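**Grastari opens toy brick sorting and lending room in Beltham**

Beltham, August 2026 – Grastari has opened a room where families, schools and day care centers can drop off used building bricks and borrow sorted sets at no charge. The room is on the ground floor of the Salinas building, next to the bike shop, and is open 6 hours a day.

Donated bricks often arrive in mixed bags, with game pieces and crayons in between. Staff take out anything that isn't a brick, wash what is left and sort it by color. The sorted bricks are then checked for cracks and packed for lending.

The first 165 sets are ready to go out. Of these, 69 are set aside for classrooms and the rest are for home use. A set can be kept for 2 months and renewed once, as long as no one else is waiting for it.

## What the room offers

- **Drop-off.** Bricks of any age are welcome, loose or in bags. Please leave out battery parts and anything with a motor.
- **Borrowing.** Bring proof of address. Schools can reserve by phone and pick up at the side door.
- **Sorting table.** Sorting is done on a large cream-white table, with the bricks kept in a shallow plastic bin. Orange was the first color to be finished.

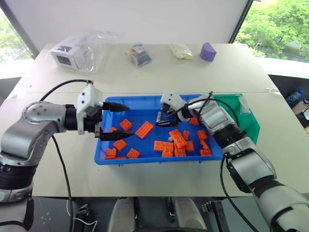 ## Next steps

A second room is planned in Grurniveck and should open in October. It will lend from the same stock – sets borrowed at one address can be returned at the other. Schools in Grurniveck can ask to be put on the list now at the Beltham desk.

Press questions can be left at the Grastari front office during opening hours.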